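From: Merike Grīnberga
To: secondhand-tableware list
Subject: Re: [tableware] crazing, baking soda and the Ukcombe sale

Zohreh Ansari wrote:
> Hi all, I picked up a box of mixed dinnerware at a church sale and a
> few of the plates have that fine web of lines under the glaze. Two of
> them have gone tea-colored along the lines. Is there any way to get
> the color out? And would you still eat off them? My sister says bin
> the lot. Also, is anybody driving to Ukcombe in March? I could use a
> lift and I pack small.
>
> Zohreh

Hi Zohreh, and hello everyone, I've been quiet since the move but I do read every digest!

Don't bin the lot, please. Your sister isn't wrong about all of it, though. I've kept crazed plates for years and I sort them into two piles. If the lines are clean and the glaze feels smooth under a fingernail, I'll keep the plate for show, or put wrapped things on it, or stand a plant pot on it. If it's stained like your two, something has already soaked into the body of the plate, and I don't put food on those any more. I used to! Then I warmed one in a low oven and a brown, greasy sweat came up through the lines and the whole kitchen smelled like an old frying pan. That was enough for me.

As for getting the color out, what works for me is plain 3 percent peroxide from the drugstore. Soak the plate in clean water overnight first (I think this stops the dirt from being pulled further in, but Ferdinand will correct me if that's nonsense), then put it in a lidded plastic tub with enough peroxide to cover it. Leave it somewhere dark and be patient. My worst platter took 22 days and I changed the liquid twice. Please don't use chlorine bleach. I did that to a gravy boat and it flaked all along the foot a few months later. Baking soda paste is fine for gray fork marks on top of the glaze but it won't touch anything underneath.

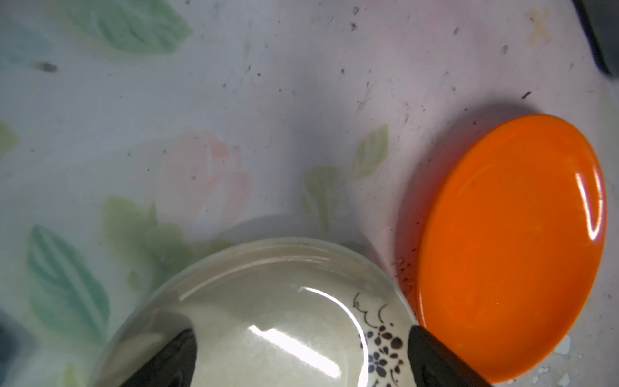

On storage, which Valentin was asking about last week: most of the chips I see at sales come from stacking, not from eating. People nest bowls straight into each other and the foot of the top one grinds away at whatever is painted inside the one below. I cut up old flannel sheets into rounds and put one between every piece, and I never go higher than six. Anything with decoration inside gets the thickest flannel, so a bowl like the one in my picture, with those little brown flowers and curly vines on the inner wall, would go on top of the stack or on its own. Oval dishes get their own shelf in my house, they never sit right on anything round and they slide when you least want them to. And if your cupboard door slams, stick felt dots on it. Mine cost me a sugar bowl lid before I got around to it.

Now, Ukcombe. Yes, I'm driving! I'll leave at 8 on the Wednesday morning, and I have one seat left because Kosmas is coming too and he does not pack small. Last time he bought 96 saucers. No cups, just saucers – he says cups will turn up. So bring a soft bag instead of a box if you can, and we'll tuck things under the seats. Doors open at ten and the good stuff is usually on the tables along the back wall, under the windows, so you can check for hairlines without a flashlight. Bring cash, small bills if possible. The tea is terrible but the lemon cake is worth the line.

One more thing while I'm here. I'm still looking for two soup plates in plain cream, about 9 inches across with a wide flat rim, nothing on them at all. I'm not fussy about the maker. Small knife marks are fine, chips are not. I can swap a lidded vegetable dish or the blue milk jug that Ferdinand liked.

Zohreh, send me your address off list and tell me if you get carsick, because the last stretch is all bends.

Merike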